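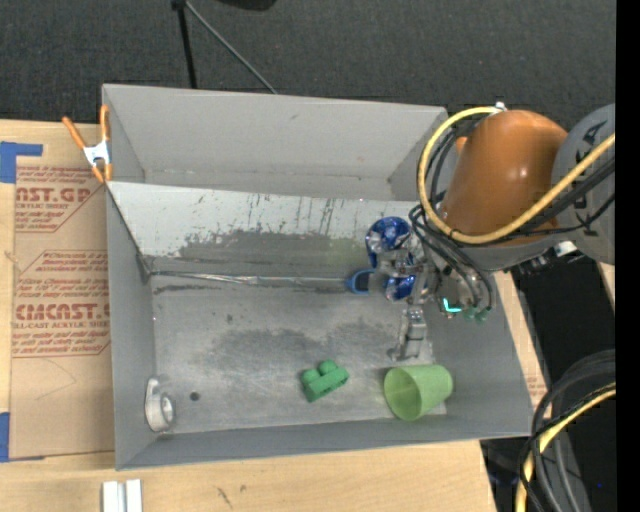 Cleaning dark stains and scratches out of a gray sheet-metal bin

Posted by Ariel Ambrosio in Home & Workshop, July
5 min read

I have a big gray sheet-metal bin that sits on a light wooden tabletop, and I'd like to get it cleaner than it is. It's split into two compartments, a narrow one at the back and a bigger one at the front, with a sloping metal panel between them. The back part is fine. The front part is where everything goes (toy blocks, plastic cups, rolls of tape, whatever is going around that week) and it looks bad.

There are three kinds of marks and I don't know if they need the same treatment.

The upper band of the slope has dark vertical scratches and what look like drips. Lower down on the slope there is a wide dark gray patch that seems worn more than dirty. Then the flat floor of the front compartment has a large cloudy stain right across the middle.

So far I have tried dish soap and warm water with a sponge. The water in the bucket went gray, but when the metal dried I couldn't see much difference. I then tried a bit of Zistano cream cleaner on a small area and got a lighter spot with a hazy ring around it, so I stopped there.

Other things that may matter. I don't know if the metal is bare, galvanized or coated. I got the bin secondhand from a shop clearance in Sekum and there was no label on it. There is also a thin strip of shiny silver tape or foil along the seam at the foot of the slope, running from the left corner toward the middle. It's wrinkled and I think dirt gets under it. Should I pull it off first or clean around it?

It doesn't need to look new. I mostly want to stop the dark stuff from coming off on the cups, because the light green ones show every smudge. Toddlers handle some of these things, so I'd like to avoid anything harsh.

Delyth Landeg
Marked as helpful by 91 readers

Find out what the surface is before you do anything else, because that decides how hard you can go at it.

Start with a magnet. If it sticks, you have steel of some kind. If it doesn't, it's probably aluminum, though some stainless won't hold a magnet either. Next look at a cut edge or the underside of the rim. Galvanized steel usually has a dull, slightly mottled look, sometimes with a crystal pattern in it. Bare aluminum leaves a gray smear on a white cloth when you rub it dry, and it will keep doing that no matter how long you rub. Paint or powder coat feels smoother than metal, and you can often find a chip somewhere with a different color under it.

The gray smear is worth checking for. You said the wash water turned gray and that things rub off on the cups. That can be ordinary dirt, but it's also exactly what bare aluminum does. If that's what you have, cleaning will help for a while and then the marks will be back. You would need a liner or a clear coat.

For the cleaning itself I'd go in this order and stop as soon as you're satisfied:

Empty the bin completely and brush or vacuum out the grit. Get into the corners and along the seam. People skip this and then spend ten minutes grinding sand into the metal.

Wash with warm water and dish soap, using a microfiber cloth. Change the water when it goes gray. Once is not enough on something like this, so plan on two or three buckets.

Make a paste of baking soda and water for whatever is left on the floor. Spread it over the stain, leave it 15 minutes and rub lightly in one direction. If the metal has a grain, follow the grain. On bare aluminum skip the baking soda altogether, as it can dull or darken the metal. Use a cloth dampened with white vinegar and water in equal parts there, then rinse well. Don't use vinegar on galvanized, it eats the zinc.

Rubbing alcohol on a cloth for anything that looks like black rubber or plastic transfer. Open a window.

Rinse with clean water and dry right away with a towel. A lot of cloudy stains on metal are just old water that was left to dry by itself.

About the worn patch on the slope - I wouldn't expect much change there. If things slide down that panel all day they will polish or scuff it, and the only way to even it out is to scuff the rest of the panel to match. A gray non-scratch pad used lightly up and down will blend it some, but if there is a coating you'll be taking it off. The vertical scratches are the same story. What you can get out of them is the dirt that sits in them. An old toothbrush and soapy water does that.

The hazy ring from the cream cleaner is most likely leftover residue. Wipe it with plain water a few times and see if it goes.

On the tape, I would take it off. If it's already wrinkled, it isn't sealing anything and it will hold dirty water against the seam while you wash. Warm it with a hair dryer, peel slowly at a low angle, and take the glue off with alcohol or a little cooking oil followed by soap. Look at the seam before you put anything back. It may be covering a raw edge, in which case you do want it covered, especially with small hands around. Foil tape is fine for that if you press it flat with the back of a spoon. Cut the piece to length first and peel the backing as you go.

Gittins

Had something similar at a daycare storeroom, gray metal bins for blocks and pretend kitchen stuff. I scrubbed mine for most of a month, then gave up and put a liner in. Would do the liner first next time.

I used a roll of ribbed shelf liner from Ideck, the soft gray kind with no glue. Cut it to the floor size plus a little extra so it turns up at the wall. It does slide if you leave it short. Wipe it down or swap it when it gets ugly.

It won't hold on a slope unless you tape the top edge, and then kids pick at the tape. I left the slopes bare and just wiped them.

Don't use steel wool. It looks great for one day.

zinc227

Agree with the magnet test above, but I'd put the tape back even if the edge underneath looks clean. Crumbs and bits of paper get into an open seam and you can't get them out without a thin knife. I had a bin where I left it off and regretted it.

For the marks rubbing off onto cups, try paste wax. After the bin is clean and fully dry, put on a thin coat, let it haze, buff it off, and do it a second time the next day. Check that the can says it's okay around children once cured, some aren't. Mine lasted 13 weeks before the floor started marking things again, and the bin was in use every day. It also makes the slope slicker, which may or may not suit you.

Ordinary car wax works too, but check that it has no abrasive in it.

Ariel Ambrosio

Thanks, all. Magnet sticks, so it's steel, and I found a chip under the rim where a gray coating has come away. I'm going to treat it as painted and stay away from the scouring pad.

The ring wiped off with plain water, took four passes. I did the first round of soap this morning and the floor is a bit lighter at the edges of the stain, but the middle hasn't moved. Baking soda next, after lunch.

I'm leaving the strip on the seam until I have new tape to replace it. Delyth - would you use the hair dryer on a painted surface, or is there a risk of lifting the paint?

Delyth Landeg

Low heat is fine, keep it moving. If you see paint coming up with the glue, stop peeling and trim the strip with scissors at that point. Then stick the new piece over what's left.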